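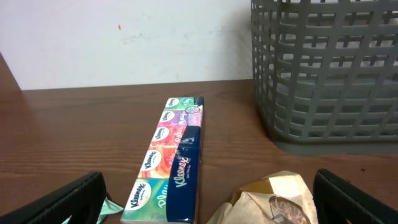

Wrist camera view, basket and tissue multipack on the table, both fingers in view.

Tistine Grasp Faults, data card

Summary
Tistine Grasp Faults is a set of 238 recorded pick-and-place attempts that ended in a fault. The task is the same throughout: pick up an item from a wooden table and put it in the grey plastic basket. Successful attempts are in the main Tistine set and are not repeated in this one.

Contact: Patricio Toledo

What went wrong
In January the gripper controller began reporting "closed on object" when the fingers had stopped short of the target. The arm then lifted and moved to the basket with nothing held. We traced the fault to the stall threshold, which had been reset to its default during a Skuvlow driver update. Soft packaging made it worse. A crumpled bag between the fingers gave enough resistance to trip the threshold early.

There were also 3 attempts where a finger pressed into the tabletop and the arm did not stop. The force limit was set in the wrong units. Nobody was hurt. One finger pad was replaced.

Contents
Each attempt has wrist video, joint positions, finger width, motor current and a fault label. Some 3,000 still frames have been pulled from the video for people who don't need motion.

Fault labels
false_grasp: controller reports a hold, nothing is held
slip: item held, then lost before the basket
table_contact: finger force on the table over the limit
unknown: reviewers could not agree

Labels were assigned by 2 reviewers working from video and current logs.

Known problems
Motor current is missing for the first few attempts after each restart.
Loose wrapping and bags are not labeled as separate items.
Finger width drifts on long runs. Re-zero before comparing sessions.

Safety note
Do not replay these trajectories on hardware. The table_contact runs contain commands that will drive the fingers into the surface. Check force units in your own config before using any of the controller settings in the config folder.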